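Why do cables get tangled?

A page for curious children, by the Ranus Children's Workshop

Do you have a drawer at home where old cables live? Many families have one. Maybe it is a drawer, maybe it is a shoe box on top of the wardrobe. You put your hand inside to take one cable, and three other cables come out together with it. They hold each other like friends who do not want to say goodbye.

In this page we will learn what is inside a cable, why it makes knots, and how you can keep it in good order.

What is inside a cable?

A cable looks simple from outside. It is long, it is soft, and very often it is black. But inside there is metal, usually copper. Copper is a reddish metal, and electricity travels through it very easily. In many cables the copper is not one thick piece. It is made from many hairs of metal, very thin, lying together like the threads in a rope. Thanks to this the cable can bend and does not break.

Around the copper there is a coat of plastic or rubber. Electricity cannot easily go through this coat, so it stays inside, where it should be. We say that the coat is an insulator. It is a difficult word, but you can remember it if you think of a winter jacket. The jacket keeps your warmth in, and the coat of the cable keeps the electricity in.

At the end of the cable there is usually a plug or a connector. This is the part which goes into the wall, the computer or the lamp. It is harder than the rest of the cable, and the metal parts in it must touch the metal parts on the other side. If they do not touch, nothing happens and the lamp stays dark.

Why does it make knots?

Now comes the strange part. You put the cable away nicely and later you find a knot. Who made it?

For a knot, a cable needs an end that is free and some space to move. Each time you open the drawer, or carry the box, everything inside shakes a little. The end of the cable jumps over one loop, then goes under another loop. After enough shaking there is a knot, and nobody needed to tie it.

Long cables do it more than short cables, because they have more loops. Thin cables do it more easily than thick ones. A thick cable is stiff and likes to stay in its big round bend, but a thin wire can go in every small hole.

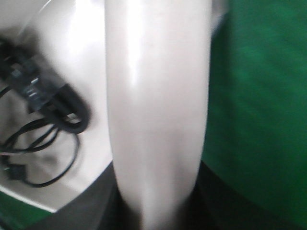
The plug makes the problem bigger. It is wider than the cable, so it can slip into a loop and then it does not want to come back. When you pull, the loop becomes tight around it. This is why pulling is the worst idea! Pull less and look more.

How to open a tangle

First, ask an adult if the cables are free to touch. A cable must never be in the wall socket when you play with it or tidy it. If you see a broken coat or shiny copper, do not touch it and call an adult.

Put the whole tangle on a table, where there is good light. Shake it softly, so the loops become bigger. Then find one end, only one, and follow it with your finger. When it goes under another cable, bring the plug back the same way it came. Continue with the same cable until it is free. Only after this take the next one.

In our workshop in July we gave the children 2 boxes of mixed cables. Some groups needed about 30 minutes for one box. The groups that pulled hard had to start again from the beginning.

How to keep it in order

Make big, easy circles with the cable, as wide as your hand or wider. Do not wrap it very tight around your fingers, because the thin copper hairs inside can break where the bend is too sharp. Then close the circle with a soft band or a piece of string, not too strong. Now the end is not free any more, and it is much harder for it to make a knot.

You can also write on a small paper what the cable is for, and fix it near the plug. "Printer" or "old radio" is enough. Your parents will be happy, I think.

And if the cable is old and does not work? Please do not throw it in the kitchen bin. The copper can be melted and used again. Ask at home where is the collection point for electric things in your town.

A small thing to try

Take a piece of string as long as your arm and put it in a jar with a lid. Shake the jar and look. Do you have a knot? Try again with a string two times longer, and write down what you found.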